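Clovitance Two-Arm Tabletop Station

Item 121
Sold as a set: two arms, two grippers, two mounting plates, cabling

If you have been going back and forth for months over whether your lab or classroom is ready for a pair of arms, we know the feeling, and we're happy to help you think it through before you spend a dime. The Clovitance station is the set we suggest most often to folks buying their first two-armed setup. It handles the light everyday stuff (fruit, vegetables, dishes, small packages) and it bolts down to a good solid table.

Now, a word on budgeting, because the arms are only part of the bill. Please put money aside for the table itself, and be generous with the size! People tend to measure for the bases and forget that the elbows swing out wide. You will also want a shelf or a lower surface for the cables, a box of ties to keep them in order, and a few sets of cheap plates and produce to practice on. We tell customers to hold back 15 percent of the total for these odds and ends, and most of them come back and thank us for it.

Setup takes two people one long afternoon. If you'd like us to do it, Mesgate installation can be added at checkout, with four hours of training included. Spare gripper fingers come in packs of 4, and we do recommend ordering a pack right away, as they wear faster than anything else on the station.

Shipping is a flat $200 by freight, curbside only, so line up a friend with a hand truck. Orders placed in December go out after the holidays. Schools are welcome to send a purchase order, and we'll gladly hold a quote open while yours works its way through the office.

Goes well with: Arnard rolling table, Campos cable tray

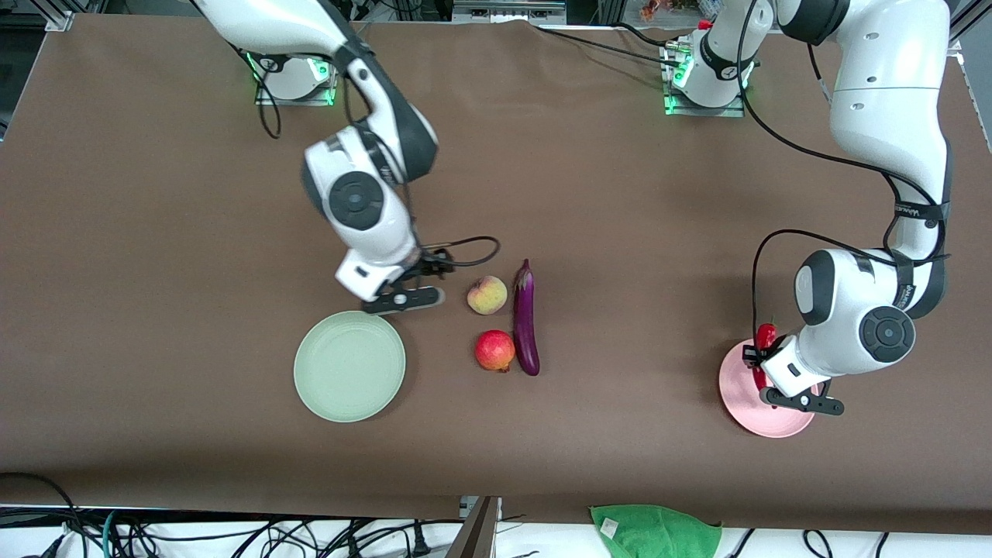 Two arms at work over green and pink plates, with a peach, a pomegranate, an eggplant and a red pepper.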